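Bomunska: notes on the draining rack and the grey surface

README for the washing-up folder 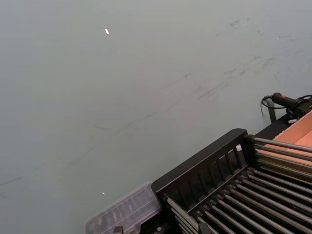 Isa wrote back that a rack should never live on the worktop at all, it should go away in a cupboard once the plates are done, and that half the marks people moan about come from dragging it to and fro. Fair enough. I've tried it that way and my rack was back out by teatime, so these notes are for those of us who leave it where it is.

What's in the folder

Pictures and notes to do with washing up and the bit of worktop next to it. I started it in December when I was trying to work out how to look after a plain matt surface, and it grew (these things do!). There are 700 entries in the notes file and 685 of them are usable. The other 15 are me repeating myself, and I'll weed them out when I get a wet weekend.

Each entry has a short title, the kind of surface, what was standing on it and a free comment. The comment is the part I'd read first. Some are one word and some go on a bit, sorry.

The surface

Matt grey with a touch of green in it, depending on the light. I love it, but it does show scuffs. You get darker smudgy patches, and then very faint long streaks that you only notice when you look along it at a low angle. In the notes I call the first sort "scuff" and the second sort "streak", and if I couldn't decide I put "mark" and moved on. Please don't tidy those into one or the other unless you've got good reason.

Tiny white specks go down as "fleck". I don't guess what they are.

The rack

Black, with slats along the side panel and metal rods set close together. I like rods this close for side plates, though my big soup bowls lean about like drunks. The slats are a pain to clean between. An old toothbrush does it, or a strip of cloth pulled back and forth if you've the patience. Bits do get wedged in slats, so run a finger along them now and then.

How I clean, if it's any use

Warm water and a drop of washing-up liquid, soft cloth, then a dry one. I give it 5 minutes after supper and 10 if I'm lifting the rack as well. Lift it, don't slide it (Isa is right there). No scouring pads! I tried a cream cleaner called Brindus on a spare offcut and it left a shiny patch that I couldn't shift, so it's down in the notes as "not for matt".

Known gaps

Hardly anything on wooden worktops. Nothing on tiles. The early entries say "side" where the later ones say "worktop" and they mean the same thing. Light levels are all over the place, so don't compare the greys from one entry to the next.

Using it

Help yourself, copy what you like, and a mention of Bomunska would be nice. If you have a rack with removable slats I'd love to hear how they come out and whether they go back in again.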